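Small Kitchen, Small Table: Frequently Asked Questions

Questions sent in by readers of the Bidlow kitchen pages, answered by Imke Janssen. Last revised in March.

Do I need a separate table for my countertop appliances?

Probably less than the furniture shops would like. If you have a stretch of counter you never use for chopping, put the toaster oven there and keep your money. A side table earns its place when the counter is so short that you end up stacking plates on the stove.

Is a white tabletop a bad idea?

People warn me off white all the time, and I remain unconvinced. It shows crumbs. So does black, and black shows dust too. At least on white you know when to wipe. What I don't believe is the "stain-proof" label. The Tralutby top I bought came with that promise and lost to a beet in 20 minutes.

How much room should I leave beside a toaster oven?

Whatever your manual says. I have read plenty of confident numbers online, and most of them were copied from one another. Keep plastic away from it, colanders included, and don't let a cord rest against the side.

Where should the colander and plates go?

Within reach, on the side away from the heat. You don't need a rack, a caddy or a "station" for one colander and one plate.

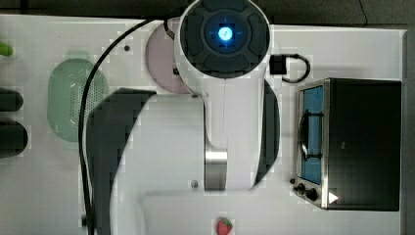 Green colander on the left, pink plate behind, toaster oven on the right.

Are oval colanders better than round ones?

Brandes says theirs drains faster. I timed it against my old round one with the same pasta and couldn't tell the difference. Oval does fit a narrow sink better, and that's a fair reason to buy one. Look at where the holes are before you pay — a few models have fewer than you'd expect.

Do pastel colors fade?

Some do. My pale pink plates have held up, a light green bowl from the same shelf has not. The price told me nothing either way.

Is the Zellent storage set worth it?

At 109 dollars, no. It is a set of boxes. They are decent boxes, and the lids fit, but I was using half of them by the end of the month and the rest were storing each other.

You get a lot of mail. Do you read all of it?

We had 2,269 questions at last count, and I'd guess 2,000 of them ask whether some gadget will make a kitchen feel bigger. It won't. Clear the table first and see what you miss after a week.

Can I send in my own table?

Yes, use the form at the bottom of the Bidlow contact page. Please leave it the way it looks on an ordinary evening. I don't trust the tidy ones.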